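Stacking mixed bowls and plates on a cloth-covered counter

Putdale Kitchen Notes, 25/02/2025

Readers who keep unmatched dishes have asked for a follow-up to the September item on cupboard storage. That item assumed a full set from one maker, where every bowl nests at the same depth and the stack stands straight. Most kitchens hold a mixture, and the rules for a mixture are different.

The first measurement to take is the rim diameter of each bowl, outside edge to outside edge. The second is the width of the foot, the ring or flat area the bowl stands on. A bowl nests well when its foot sits inside the bowl beneath and touches the bottom. If the foot is wider than the base of the lower bowl, the upper one hangs on the curved wall and its weight is carried at the sides. A stack built that way can look stable and still rock when the counter is bumped. It is also the usual cause of two bowls jamming together after washing.

Ridges on the outside of a bowl complicate this slightly. They add to the outside width without changing the inside, so two bowls that should fit on paper may bind partway down. Test the pair dry. If the upper bowl does not lift out freely with one hand, change the order or store the two separately.

Plates go under bowls. Set the widest plate down first, then the next, and center each one before adding the next piece. A deeply curved plate should not go on top of a flat one of the same diameter, as the contact is limited to the foot ring and the rims sit apart. Decorated rims need more care than plain ones. Where a pattern lies on top of the glaze, an unglazed foot will wear through it over time, and a sheet of felt or paper toweling between the two plates is enough to prevent this.

Sort before stacking. Lay every piece out in a loose arc with open space in the middle, and build the stack in that space. Working from an arc keeps all of the rims visible, so sizes can be compared before anything is picked up.
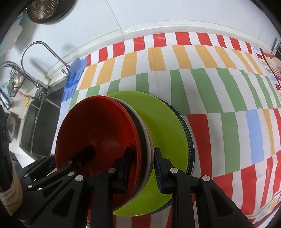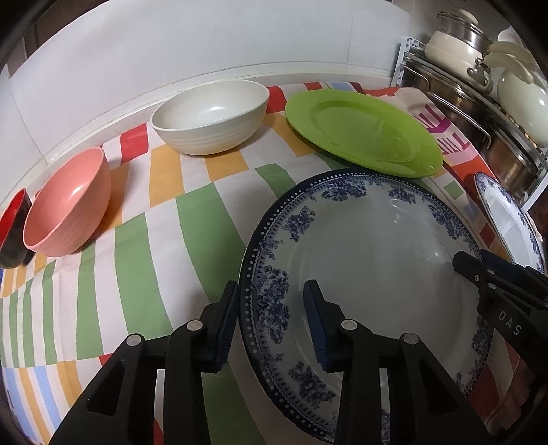
The cloth under the dishes affects the result more than is commonly assumed. A tablecloth on a counter has low friction against a smooth top, and a heavy stack pushed sideways will take the cloth with it. Lift the stack or leave it where it is. Smooth any folds toward the nearest edge before starting, paying attention to the strip along the wall where fabric tends to bunch. A fold under one side of the bottom plate tilts everything above it, and the error grows with height.

A printed cloth with stripes or blocks has one practical use here. The lines give a reference for centering the bottom plate, and a stack that has shifted can be checked against them at a glance. Plain cloth offers no such reference. On dark plain cloth, dark plates are also difficult to judge at the rim.

Height should be limited. For bowls of mixed size, we suggest no more than 8 pieces in one stack, including the plates. Above that, the lower rims are hard to reach without tilting the upper bowls. In a cupboard, leave about 3 inches between the top rim and the shelf above so that the uppermost bowl can be raised clear of the one below before it is drawn forward. On open shelving the same clearance applies, and the stack should stand well back from the front edge.

Taking a bowl out of the middle is the step where most chips occur. Grip the upper bowls together at the rim, fingers outside and thumb inside, lift them straight up, and set them down on the cloth. Remove the piece that is wanted, then return the others. Pulling a bowl out sideways drags its foot across the glaze of the piece below and puts the load on a single point of the rim.

Check rims while the dishes are apart. Run a dry fingertip slowly around the outside edge, then look across the inside under a strong light. Glossy dark interiors hide hairline cracks well, so turn the bowl while looking and watch for a break in the reflection. A bowl with a crack that can be felt from both sides should come out of food use.

Two products have been mentioned in letters. The Ostell felt dividers are sold in packs of 16 and can be cut down with ordinary scissors - the cut edge does not fray. The Griffiths shelf riser, model 919, splits a tall cupboard into two levels and removes the need for tall stacks altogether. Its feet are narrow, so place it on a bare shelf; on a cloth or a soft liner it settles unevenly.

The next item covers lids, in particular lids that have outlived their pans. Measurements of awkward cases may be sent to the Tristusora household desk, with the inside diameter of the pan and the outside diameter of the lid given separately.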